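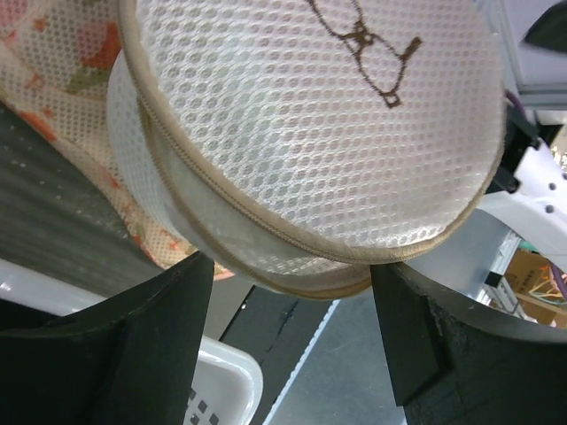 Battery grave lights are worse than wax ones, a reader wrote under my last post, and a diocese that recommends them hasn't looked in the trash bins behind the cemetery wall in November. I had looked, but only at the wax side, so I went back to the numbers.

The cemetery in Hanach has 3796 marked graves. The parish bulletin puts the waste from All Souls at 989 kilograms last year, with glass, plastic and leftover wax weighed together. It gives no separate figure for batteries, and that was the reader's point.

A standard Karras wax insert is sold as burning for 20 hours. In wind it goes out sooner, and the unburned part stays in the cup. The glass can be recycled only if the wax is removed, and the town contractor doesn't do that.

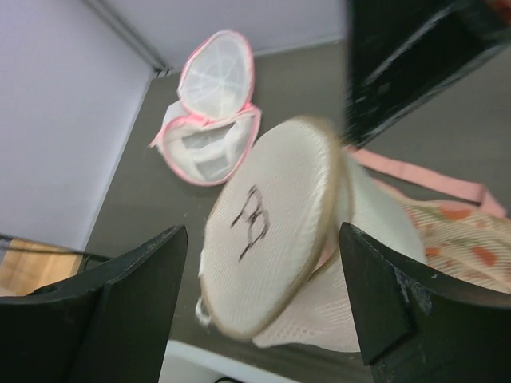 White mesh bag, lid side.

The Brustimik battery light is rated at nearly 500 hours. That covers the whole octave of All Souls with a wide margin. Its cell is sealed into the base, so a dead unit goes out as mixed waste unless the visitor takes it home. Nolimport sells a version with a screw base that takes a regular cell. It costs more, and the parish shop doesn't carry it.

On the religious side, I can find no rule that a light on a grave has to be a flame. The requirement people have in mind concerns candles at the altar, a separate matter. The priest here blesses the graves whatever is standing on them.
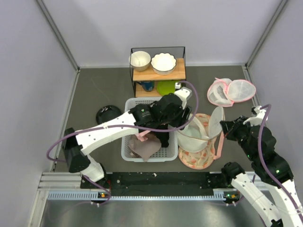
Shelf unit with bowls, a mug and a green plate. Laundry basket in front.

I've changed the table in the earlier post to list sealed and screw-base lights on separate rows. The wax row is the same as before.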